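Questions about the Prerside cassette and download, the second full-length by Lultar. For orders placed before December, see the note at the end.

## Which formats exist?

Cassette and download. The cassette run is 131 copies, hand-numbered, with a folded lyric sheet. The download comes as FLAC or 320 kbps MP3.

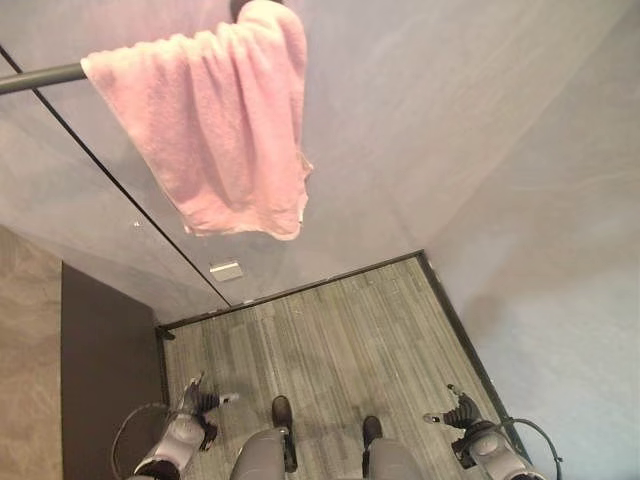 Both formats have the same seven tracks in the same order. The tape has four on side A and three on side B, with a short gap at the end of side B. Running time is roughly 41 minutes.

## Why is the tape quieter than the download?

The two were mastered separately. The tape master has less limiting and a gentle low cut below 80 Hz, where the bass guitar and kick drum were causing saturation. Turn it up.
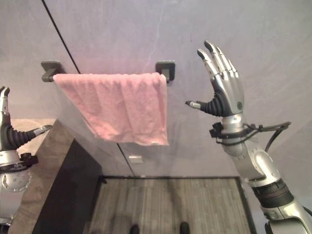

## Which noise reduction setting should I use?

Leave it off. The tapes were duplicated without Dolby, and switching it on will dull the cymbals.

## Is "Humano" the same recording as on the demo?

No. The demo version used programmed drums and was tuned to D standard. The album version was recorded again from scratch in C standard, with a longer middle section and no keyboard intro.

## Who handles posting and returns?

Cheng Tapes handles both. Faulty cassettes are replaced while stock lasts, then refunded. Quote your order number and say which side has the fault.

## Note on early orders

Download codes beginning 845 were sent out with the wrong version of track five. The same code can be used again to fetch the corrected files.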